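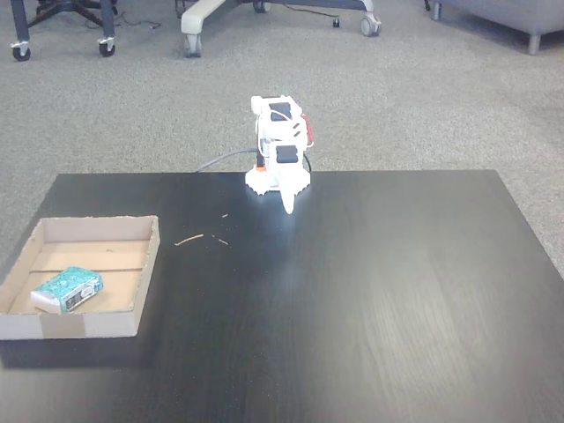 satinorbust replied:
Stop at 100 grit and black stain will tell on you every time. I said this in the oak thread and was called a snob. What topcoat did you use?

lowtable1013 (thread starter)
Adamczyk black, two coats, then their clear over the top. The can said "soft sheen." I'd call it a skating rink. You can still see the grain, which I like, but any light at all leaves a big pale smear across it and every crumb shows up like it's on stage.

mothwatch
Black tables show crumbs. White tables show coffee. Pick your enemy.

satinorbust
It's the clear coat. Scuff it with a 300 pad and put a matte over it. Don't go straight back to stain, you'll just make mud.

drawer_full_of_lids
I'm more interested in the cardboard tray. Is that the permanent solution?

lowtable1013
The tray was going to be there until I bought a real one. It's shallow enough to reach into without looking and it weighs nothing. Bivthorpe wants 56 dollars for the same shape in walnut.
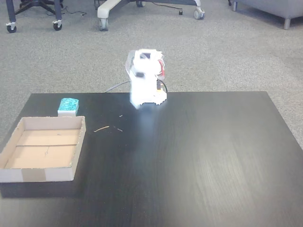

Table and tray, living room side.

mothwatch
56 dollars for a rectangle. I'd keep the cardboard.

drawer_full_of_lids
Keep it, sure, but get some tape on those edges before they go furry. I had a shoebox lid by the front door for keys and after one winter it looked like it had been chewed. Paper tape takes paint pretty well too.

satinorbust
Or buy the Clikbridge one with the felt bottom. Cardboard drags grit around and grit is what kills a finish. You'll get a rectangle of scratches in exactly the shape of your thrift.

mothwatch
It's cardboard. What do you keep in yours, gravel?

satinorbust
I've refinished enough tabletops to have an opinion.

mothwatch
We've noticed.

lowtable1013
Update, same evening. I put a scrap of the same board through the scuff-and-matte routine out in the garage, and the matte does knock it back — it also turns the black slightly gray, which now matches the carpet, which I did not ask for.
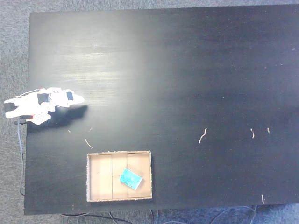

So I'm torn. With the shine I at least get a proper deep black when the light is behind me, and I can live with the glare if I sit on the other side. The tray is staying for now. I might stick felt on the bottom of it to keep the peace in this thread.

satinorbust
Thin the matte next time and it won't go gray. Felt is a good call.

drawer_full_of_lids
Seconding felt. Deltdale sells it by the sheet, get the kind with the sticky back.

mothwatch
Felt on a cardboard box. All right. Post it when it's done.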